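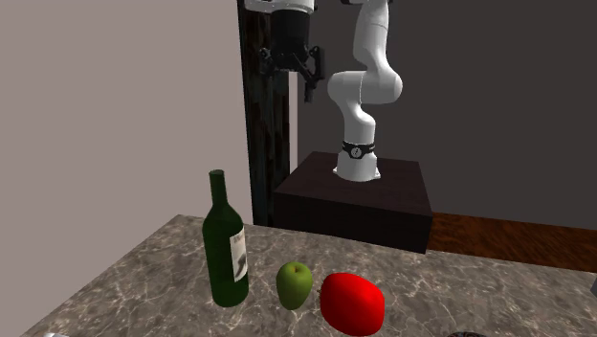 Minutes of the October meeting, Kitchen Skills Working Group, Birovport office

The meeting opened at 2:00 with a warm welcome to everyone, including the colleagues who dialed in from Belmonte, and went straight to the main item, our review of Weltolow, the simulated kitchen package on offer from Prumoren. The group spent a good while on the countertop task, in which the white arm stands on its pedestal behind the marble counter and has a wine bottle, a green apple and a red apple to deal with. Several members liked that the two apples differ in size as well as color, and it was felt that a tall bottle right beside small fruit makes a fair test for any grasp planner.

The supplier's catalog lists 427 household objects, and 311 of those come with the basic license. There was a long and friendly discussion about whether we would ever need the rest — the Belmonte team thinks yes, mainly for the cutlery — and it was agreed to ask for a price on the full set before deciding.

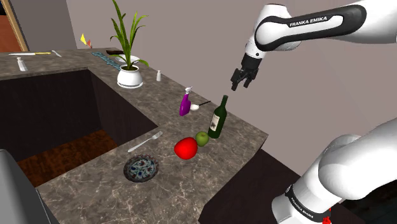
Members also asked how much of the layout can be changed by the user. The manual says that objects can be moved freely but that the counters are fixed, and a few people were disappointed by this, having hoped to copy our own test kitchen. Prumoren will be asked if custom counters are planned.

Agreed: to extend the trial by 12 weeks, and to run about 70 episodes per task so that the numbers can be compared with our older setup. Belmonte will keep the results sheet.

The meeting closed at 3:40, with thanks to all for their patience with the phone line.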